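4. Installing the Under-Sink Filter Unit

4.1 Before You Start

The Dreltex unit connects to the cold water line only. Do not connect it to the hot line. Hot water damages the cartridge seal and voids the warranty.

Check that the cabinet has enough height for the unit plus 3 inches of clearance below the housing. The clearance is needed to lower the bowl when the cartridge is changed.

You will need:
Adjustable wrench
Thread seal tape
Tubing cutter or sharp utility knife
Drill and bits for the bracket screws
Bucket and towel

CAUTION: Shut off the cold water supply before you loosen any fitting. If the shutoff valve under the sink does not close fully, use the main valve for the building.

4.2 Mounting the Bracket

1. Hold the bracket against the side wall of the cabinet and mark the screw holes.
2. Drill pilot holes. Do not drill through the cabinet wall.
3. Fasten the bracket with the screws supplied.
4. Hang the filter head on the bracket with the arrow pointing from the supply side to the faucet side.

NOTE: In cabinets with thin side walls, mount the bracket on a backing board. The board is not supplied.

4.3 Connecting the Tubing

1. Open the cold tap to release pressure, then close it.
2. Disconnect the faucet hose from the shutoff valve. Catch any water in the bucket.
3. Thread the inlet adapter onto the valve by hand, then tighten it a quarter turn with the wrench.
4. Cut the tubing square. An angled cut will leak at the push-in fitting.
5. Push the tubing into the port marked IN until it stops, then pull back gently to check that it holds.
6. Repeat for the port marked OUT and the faucet hose adapter.

Leave a loose loop in both lines – the housing has to swing forward for service. Keep tubing clear of the disposal, the drain trap and anything stored in the cabinet.

CAUTION: Do not use seal tape on push-in fittings. Tape is for threaded joints only.

4.4 Flushing and Leak Check

1. Open the shutoff valve slowly.
2. Open the cold tap halfway and let the water run for 5 minutes. Gray or cloudy water is carbon dust from the new cartridge.
3. Close the tap and wait 20 minutes.

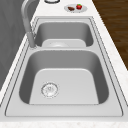
4. Wipe each joint with a dry paper towel. If the towel picks up water at a push-in fitting, close the valve, remove the tubing, recut the end and refit it.
5. Open the tap fully and check the joints again while water is flowing.
6. Press and hold the reset button on the housing until the light turns green.

NOTE: Air in the line can make the faucet sputter after installation. If it continues after 30 gallons, see Section 7, Troubleshooting.

Write the month of installation on the label inside the cabinet door, for example "October". Spare labels are packed with each replacement cartridge.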